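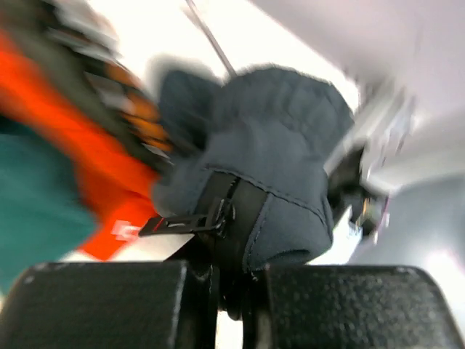 Figure 7.1 A dark gray padded item with a black strap and buckle, held at a two-finger gripper.

Chapter 7
Home Screens and Launchers

7.1 What a launcher does

A launcher is the application that draws the home screen of a mobile device and starts other applications on request. On most phones it is the first program a user sees after unlocking and the one to which the user returns most often. It is still an ordinary application. It runs in its own process, is granted permissions like any other, and can usually be replaced.

Chapter 6 described how the operating system keeps a registry of installed packages. The launcher reads that registry, filters out packages with no visible entry point, and presents the remainder as icons. When an icon is touched, the launcher builds a start request and passes it to the activity manager. The launcher does not load the target program itself. Students often confuse these two roles, and the distinction matters in Section 7.4, where we measure start times.

7.2 Parts of the home screen

Most launchers divide the display into a workspace, a dock and a drawer. The workspace consists of one or more pages arranged on a grid. The dock is a fixed row that stays in place as the user moves between pages. The drawer lists every launchable application, normally in alphabetical order.

Some designs omit the drawer and place all icons on the workspace. The Stirnier launcher took this approach in its first two releases and added a drawer in the third, after Zoila Cabrera's field study of 269 owners found that users with many installed applications relied on search for programs they had already placed on a page. Cabrera's method is discussed in Section 7.6.

Widgets are a separate case. A widget is drawn by its parent application but displayed inside the launcher. The parent supplies a limited description of the layout — text, bitmaps, buttons — and the launcher inflates it. Arbitrary code from the parent never runs in the launcher process.

7.3 Storing the layout

The position of each item is kept in a small database private to the launcher. A typical record holds the item type, the page number, the row and column, the span in cells, and a reference to the target. Folders are stored as items that contain other items.

Difficulty arises when the grid changes. A layout saved on a four-column grid may not fit a five-row, three-column one, and the launcher must decide which items to move. Horalus handles this by scoring each candidate arrangement according to the distance items travel from their original cells. Kelmendi keeps a separate layout for each grid size and copies only new items between them. The first method uses less storage. The second gives the user exactly the earlier arrangement when the old grid is restored.

7.4 Start time and memory

The launcher is expected to appear at once when the home control is pressed. For this reason the system gives its process a high priority and ends it only under severe memory pressure. If it has been ended, it must be rebuilt from the database, and the delay is visible.

Trinidad Mateos measured both cases on the Hustlow test handset. A cold start took 897 milliseconds with icons decoded from their packages and 675 milliseconds with icons read from a cache. Most of the remaining time was spent laying out widgets. Her figures apply to one device and one build, and should be read as an indication of where time is spent.

Caching has a cost of its own. An icon cache must be invalidated when a package is updated, when the display density changes, and when the user selects a different icon shape. A stale entry shows the wrong picture but still starts the correct application, so the fault can remain in a release for a long time before it is reported.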